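What Is a Psalm?
A guide for young readers
From the Cemholm Children's Learning Series
12 December 2020

If you open a Bible near the middle, there is a good chance that you will land in the Book of Psalms. It looks different from the pages on either side. The lines are short, there is a lot of white space, and each new section has its own number. This guide explains what the psalms are, how they were made, and how people use them today.

A book of songs and prayers

A psalm is a prayer written as a poem. Many of the psalms were meant to be sung. The English word comes from a Greek word for a song sung to a stringed instrument, such as a harp. In Hebrew, the language in which the psalms were first written, the book has a name that means "praises."

The psalms were not all written at one time or by one writer. They were gathered over hundreds of years, in much the same way that a hymnbook is gathered. Some are thought to come from the time when kings ruled in Jerusalem. Others come from a later time, after many of the people had been taken far from home and were longing to go back. For many of the psalms, we do not know who the writer was.

The Book of Psalms is itself divided into five smaller books. In many Bibles you will see the headings "Book One," "Book Two," and so on. Each of the first four ends with a few words of praise, and the last psalm of all is praise from start to finish.

Both Jews and Christians read the psalms. They were part of Jewish worship long before there were any churches, and they are part of it still. The first Christians knew them well and carried on using them.

How to read the numbers

People in church often say something like "Psalm 20, verse seven." The first number tells you which psalm to find. The second tells you which verse, or small numbered part, to read. The numbers are there to help readers find the place quickly. The verse numbers were added long after the psalms were written.

Some psalms have a line in small print before verse one. This is called a heading. A heading may name a person, give a note to the music leader, or say what was happening when the psalm was first prayed. Psalm 3 has a heading like this. Psalm 2 does not have one at all.

You may also meet the word "Selah." It comes several times in Psalm 3, often at the end of a verse. The meaning of this word has been lost. Many scholars think it was a direction to the singers or the musicians, perhaps telling them to pause. When a psalm is read aloud in church, the reader will often leave the word out and simply stop for a moment.

Poems that do not rhyme

Many poems in English rhyme. Hebrew poems usually do not, but they have a pattern of their own. A writer says something in one line and then says it again in the next line in a new way. We might call this "rhyming with ideas."

Look at how Psalm 2 begins, in an old English translation:

"Why do the heathen rage,
and the people imagine a vain thing?"

"Heathen" is an old word that here means the nations, and a "vain thing" is a plan that will come to nothing. The first line asks why the nations are angry. The second line asks nearly the same question with different words. Read the two lines slowly and you will hear how they fit together.

Sometimes the second line gives the opposite idea. Psalm 20 has a well-known verse of this kind:

"Some trust in chariots, and some in horses:
but we will remember the name of the LORD our God."

Chariots and horses were the strongest things an army could own in those days. The writer sets them on one side and sets trust in God on the other.

You may notice that the word LORD is printed in capital letters. Many English Bibles do this to show that the Hebrew text has the special name of God in that place. Out of respect, Jewish readers do not speak that name aloud, and many translators have followed the custom.

Different kinds of psalms

People bring many feelings to God, and the psalms have room for them.

Psalms of praise tell how great God is. They speak about the sky, the sea, the mountains, the animals, and the care God has for them. They often begin and end with a call for everyone to join in.

Psalms of thanks remember something good that God has done. The writer may have been ill, or lost, or in danger, and has come through it safely.

Psalms of sorrow are also called laments. A lament is a sad or troubled prayer. There are more of these than many readers expect. In a lament the writer may say, "How long?" or "Why?" The writer of Psalm 28 begins by asking God not to be silent. Later in the same psalm the words change, and we read, "The LORD is my strength and my shield." A psalm can start in one mood and finish in another – just as a person's prayer can.

Psalms for the king ask God to guide the ruler of the people. Psalm 2 and Psalm 20 are both of this kind. Christians have also read Psalm 2 as a psalm about Jesus.

Songs for a journey were probably sung by families walking up to Jerusalem for the great feasts. These are called the Songs of Ascents. To ascend is to go up, and Jerusalem stands in the hills.

Is it all right to be angry in a prayer?

Children often ask this question, and it deserves a careful answer. Some psalms are full of anger. The writers have been hurt or treated unfairly, and they say so plainly. A few of these verses are hard to read, and grown-ups find them hard as well.

Churches have kept these psalms because they show people telling God the truth about how they feel. To say an angry thing to God is different from doing an angry thing to another person. If you find a verse that worries you, read it with a parent, a teacher, or your minister, and talk about it together.

How psalms are used today

In some churches a psalm is read aloud at every service. The reader may say one verse and the people the next. This is called reading responsively. In other churches the psalm is sung by a choir, or the whole congregation sings it to a hymn tune. Some monks and nuns pray the psalms several times each day, so that over the weeks they go through the whole book and begin again.

In synagogues, too, psalms are part of daily prayers and of the prayers for the Sabbath and the festivals.

People also use psalms at home. Psalm 3 has long been used as a prayer for morning or for bedtime. One of its verses says, "I laid me down and slept; I awaked; for the LORD sustained me." To sustain someone is to hold them up and keep them going.

Something to try

Choose a short psalm and read it aloud, slowly. Stop at the end of each line. Then read it again and listen for the places where the second line repeats the first in a new way.

You may also like to write a psalm of your own. Begin by speaking to God. Say what you are glad about or what is troubling you. Then write each thought twice, using different words the second time. It does not need to rhyme, and it does not need to be long.

Words to know

Ascent: a going up.
Congregation: the people gathered for worship.
Heading: the line before the first verse of some psalms.
Lament: a prayer or song of sorrow.
Psalter: another name for the Book of Psalms, often used when it is printed by itself.
Verse: a small numbered part of a psalm or chapter.

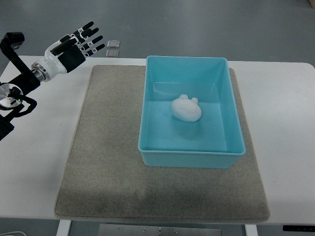

Cemholm Office for Children's Learning

Teachers and parents may copy this guide for use at home or in class. The next guide in the series is "What Is a Proverb?"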